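In Praise of the Labeled Board

My grandmother kept a button box, and on the inside of the lid, in pencil, she had written what each compartment was for. Shirt. Coat. Odd ones. By the time I was old enough to be trusted with it she had known that box by heart for decades, and I once asked her why the writing was still there. She said it was for whoever had the box next. I have the box next, as it happens, and I still look at the lid before I put anything back.

I've been thinking about that pencil because of a computer. A few of us have been helping at the repair evenings in the back half of the old Tindonberg furniture store, where people bring in lamps and toasters and, more and more, the big dull office computers and servers that small businesses don't want when they move. I'm no engineer. I taught middle school music for 25 years, and I came to the repair evenings with a bag of screwdrivers and a talent for making coffee. Somebody handed me a machine with its side panel off and asked me to look up what went where, and I braced myself for an evening of feeling foolish.

Well, I didn't feel foolish at all, and the reason was that the thing was covered in writing! Little white capitals, printed right on the board beside the parts, telling me the name of every place where something was meant to go. Memory here, and this memory belongs to this processor, and slot one is this one and no other. I had been walking past objects like this for most of my adult life assuming that their insides were a secret, and all the while someone had gone to the trouble of writing it down in letters you can read with drugstore glasses.

I would like to argue, at what my husband would call my usual length, that this is a form of good manners, and that we've let it slip away nearly everywhere else in the house.

Take my dishwasher. It's a Nestorel, a perfectly nice machine, and when the lower spray arm came loose I lay down on the kitchen floor with a flashlight and looked for anything at all that might help me. An arrow would have done. A number would have been a feast. There was smooth gray plastic in every direction, and two clips that looked identical and were not. The repair visit cost 200 dollars and took 13 minutes, and most of that was the young man finding somewhere to put his coat. He was lovely. He told me the left clip goes on first, and I wrote it on a piece of masking tape and stuck it inside the door, where it remains.

Or take my sewing machine, an old Bellon that came to me from an aunt. The threading path is stamped into the metal, one to six, and I have threaded it half asleep. My daughter's newer machine shows you a picture on a screen, if you can find the right menu, and the last time I visited the screen had gone dark. The machine itself worked beautifully. Neither of us could remember where the thread went after the first hook.

I know the objections, and some of them are fair. Celeste Baptista, who runs our repair evenings and has more patience than I've ever met in one person, reminded me that the board I was so pleased with was made for people who do this for a living. A technician working against the clock needs the labels, she said, and a family with a dishwasher mostly doesn't. People want things to look clean. They don't want their kitchens shouting at them in capitals. And a name on a slot doesn't teach you anything if you don't know what a DIMM is, and I certainly didn't (it's a stick of memory, more or less, and I'm still a bit proud of knowing it). 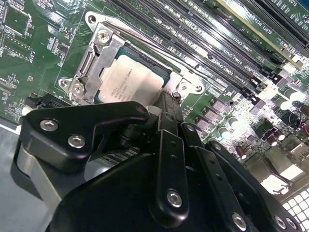 Photo: memory slots beside a processor socket

But look how little it takes. "DIMM1 CPU0," "DIMM0 CPU0," set down along the edges of the long black memory slots in letters smaller than a grain of rice. Over toward the corner, "SLOT1 PCIe." It's hidden inside a case, where it can't offend anybody's kitchen, and it asks for no screen and no menu. Even the screws on the silver frame that holds the processor sit out in plain sight, where a person can get at them. I find that I trust an object like that. It seems to expect that I'll turn up one day, and it has left a note.

Celeste's point about professionals I'd like to turn gently around. If the people who already know their way need the names printed down, then surely the rest of us need them a good deal more. I had my students write their fingerings into their parts in pencil, every August, over the groans of the good ones, and it was the good ones who were glad of it by the concert.

So my request to whoever designs the next Nestorel, or the Serrano coffee maker I've been eyeing, is a small one. Put the writing inside, where it won't spoil the look. Say which clip is left. Number the screws if there's an order to them. Print it on the thing itself, please, and leave the booklet for the drawer where booklets go.

And if you have something at home that you've finally figured out, get a pencil or a bit of tape and put it down before you close it up again. Mine says LEFT ONE FIRST, and my husband has used it twice.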